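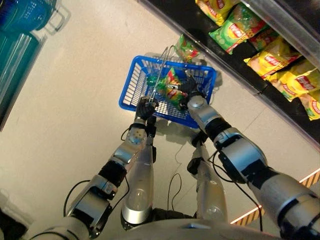 My kids head for the chips before I've even got a basket in my hand, one customer wrote in our comment book this winter, and I wish the aisle was twice as long.

We love that! The chip aisle is where Colell began, more or less. When we opened the shop on the corner of Woder Street we had 2 short shelves of snacks, a cooler that hummed louder than the radio, and a big idea that a neighborhood store should be a fun place to stop on the way home. The cooler is long gone (nobody misses it). The snacks have taken over a good part of the shop, and we couldn't be happier about it.

Colell is a small grocery and snack store. We carry the everyday stuff, milk and eggs and rice and dish soap, but what gets us out of bed is the fun food. Chips most of all! We stock Lay's in the flavors you know and in Chinese packs that you may never have tried, and we're always changing what's on the shelf. If a bag catches your eye and you can't read the back, bring it to the counter and we'll tell you what we know. Sometimes that's a lot. Sometimes we just open one at lunch and find out together.

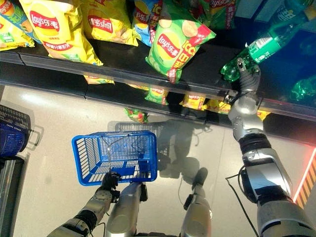 Drinks are the other half of a good snack run, so we keep soda close to hand, and you can pick up a bottle and a couple of bags of chips without crossing the whole store. Grab one of the blue baskets even if you only came in for one thing. We've watched plenty of people juggle an armful of chip bags up to the register, and the bags always win.

The store grew in February, when we took over the old Falcão shoe repair next door and knocked through the wall. That gave us a proper stockroom, a second register and space for the Zornska bread rack, which is filled every morning and is usually picked clean by early afternoon. If you want the dark rye, come before noon or ask us to put a loaf aside. We do that for anyone, no account needed.

Now there are 6 of us working here, and 3 of us live close enough to walk. We all stock shelves, we all run the register, and we all have strong feelings about salt and vinegar. The flavor requests sheet hangs by the door. It has had 109 requests so far, and we read every single one. We can't get everything (sorry, dill pickle people, we're still trying) but a good number of the bags on our shelves started out as somebody's scribble on that sheet.

School groups and offices can order by the box. Tell us how many people you're feeding and whether you'd like a mix, and we'll pack it up and have it waiting at the counter. Small dogs are fine as long as they're carried, and there's a hook outside for the bigger ones.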